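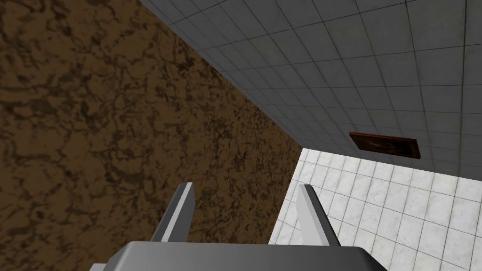

Brown marbling beside gray and white tile.

Home | Tackle | Rigs | Tides | Boat | Contact

Search this site... Go

Putting New Braid on a Spinning Reel

Sat 31 October
By I-hsuan Shek

I change the line on my reels once a year, after the fall run slows down at Mandstead and before I start going out for winter fish in December. This is how I do it on the Ukico spinning reel that I use from the pier. The steps are the same for most spinning reels.

What you need

A spool of braided line. I buy the 500-yard size, enough to fill my reel with plenty left over.
A few yards of cheap monofilament for backing.
Sharp scissors or braid cutters. Nail clippers will chew braid and leave a fuzzy end.
A wet rag.
A pencil or a large screwdriver to hold the supply spool.
The bottom half of your rod, with the reel mounted on it.

Taking off the old line

Tie the old line to an empty spool and wind it off by hand, or pull it off in long lengths into a bucket. Do this indoors or out of the wind. If the braid is faded but still sound, save it. The part that was buried at the bottom of the reel has hardly been used, and you can put it back on the other way around next year.

Cut up the line you are throwing away into short pieces before it goes in the trash. Birds get tangled in it at the dump.

Wipe the bare spool with the rag and look at the lip. Run a fingernail around it. A nick will cut into braid on every cast. Small ones can be smoothed with very fine sandpaper, 600 grit or finer, used wet. If the nick is deep enough to catch your nail hard, buy a new spool.

Backing

Braid tied straight to a smooth metal spool will slip. The whole load of line turns on the spool, and you think your drag has failed. Put on mono first.

1. Run the mono through the first guide on the rod, from the tip side toward the reel.
2. Open the bail. If you forget this you will have to cut the knot off and tie it again.
3. Pass the line around the spool and tie an arbor knot. Wet it, pull it tight, and trim the end short.
4. Close the bail and wind on enough mono to cover the spool in an even layer, plus a few more turns.
5. Cut the mono and tie the braid to it with a double uni knot. I make more turns on the braid side than on the mono side, as braid is slick. Wet the knot and draw it down slowly.

Some spools have a rubber band around the arbor. Those do not need backing.

Winding on the braid

Put the pencil through the supply spool and have somebody hold it, or clamp it between two chair backs. The spool should turn as the line comes off. Pinch the line in the wet rag just ahead of the first guide and wind steadily. Keep the pressure on the whole way. Loose braid digs into itself under a big fish, and it throws loops on the cast – that is where most wind knots come from.

Stop every so often and press the line with your thumb. It should feel firm, like a full spool of sewing thread. If it feels soft, pull some off and wind it again with more pressure.

Fill to just under the lip. I leave a gap as thick as a nickel. Too full and the line jumps off in coils, too low and you lose distance.

If you have several reels to do, a bulk spool costs less per yard. Patrício, the tackle shop in Flelville, will also wind it for you by machine, and they do it tighter than I can.

Before you fish it

Set the drag light and tie on a plain sinker with no hook. Make a few easy casts over grass or open water, and wind back with the line running through your fingers. Close the bail by hand each time and give the line a short tug before you start to reel. Then tie on your leader and set the drag where you want it.

Write the date and the line strength on a piece of masking tape and stick it to the reel bag.

Older: Sharpening Hooks with a File
Newer: Leaders for Winter Fish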